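Unit 4: Pattern Repeats in Printed Furnishings
Course handout, Department of Surface Design
Tutor: Auður Kragh

This handout supports the second studio session and should be read before the practical exercise. Students who missed the introduction to block printing should speak to the tutor first.

4.1 The repeat

A repeat is the smallest area of a design which, when copied across and down, produces the whole cloth or paper. Its height is limited by the printing equipment. On a hand block the limit is what one person can lift; on a roller it is the distance around the cylinder. The Celtgate papers held in the study collection were printed by roller, and most have a drop of 34 centimetres.

In a straight repeat the unit is placed in level rows. In a half-drop repeat each column is lowered by half the height of the unit. The half-drop hides the joins well and makes a narrow design look wider than it is, but it wastes more paper at the cutting stage. Students should allow for this when they estimate quantities.
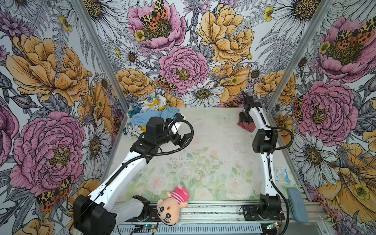

Floral designs are usually sorted by scale before they are sorted by colour. A large motif needs a wall, where it can be read from a distance, and a small one may be used on cushions, linings and table coverings. Difficulties arise when two florals share a room. Peonies, ferns and spotted moths on large wall panels, set against a mat of soft pink roses and pale green leaves, make a pairing that students should be able to discuss in terms of scale, ground and line. Grímur Snorradóttir advises that one of the two designs should always be the quieter, and her essay in the course reader gives several cases from domestic interiors.

4.2 Insects in botanical papers

Moths, bees and beetles serve a practical purpose in a repeat. They fill the gaps left between stems and may be turned to any angle without looking wrong. Ebenezer Dramani's catalogue, entry 294, gives a good account of this.

4.3 Exercise

Draw one unit containing two flowers and one insect. Repeat it first as a straight repeat and then as a half-drop. Mark every join in pencil. Completed sheets are to be handed in by 11/22/23.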